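Section 4. Setting up your refill journal (Zeretmont A5)

Before you start: cover, ring strip, 2 refill packs, elastic. Prompt cards are in the back pocket, leave them for now.

1. Lay the cover flat, pocket side down. Open the rings by pulling both end tabs together.

2. Drop in pack A (ruled) first, then pack B (blank). Holes to the left. Don't force it.

3. Press rings shut from the middle. You want one click – two clicks means a page is trapped, open and start again.

CAUTION: ring ends pinch. Keep fingers clear when closing.

4. Fan the pages once, front to back. Stiff new paper will loosen up in a week or so.
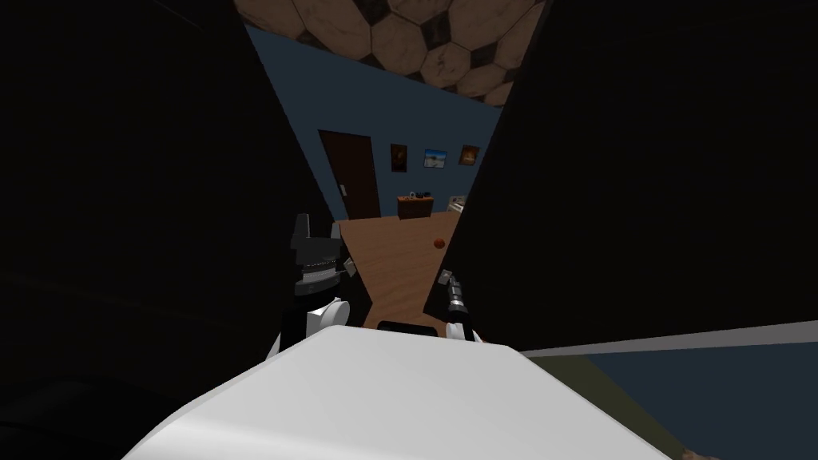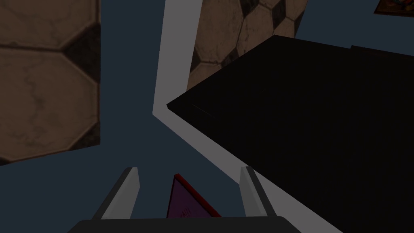 Fig. 7, both views: gripper, computer-rendered.

5. Number the pages, bottom outer corner, pencil. Stop at 69, the last three sheets are for your index.

6. Shuffle the prompt cards and pick one. Do it on any page you like, doesnt have to be page 1. Skipped prompts go back in the pocket.

NOTE: Wet media (ink wash, watercolour, tea) on pack B only. Pack A will cockle and the glue on the tabs dosn't like it.

NOTE: Refills from the old 1993 range have wider hole spacing and will not fit. Adapter strip sold seperately, ask for Viera Oravec at the Dreltville shop.

7. Elastic on last. Full journal takes 25 extra sheets at most, past that the spine splits.

Missing cards? See section 6.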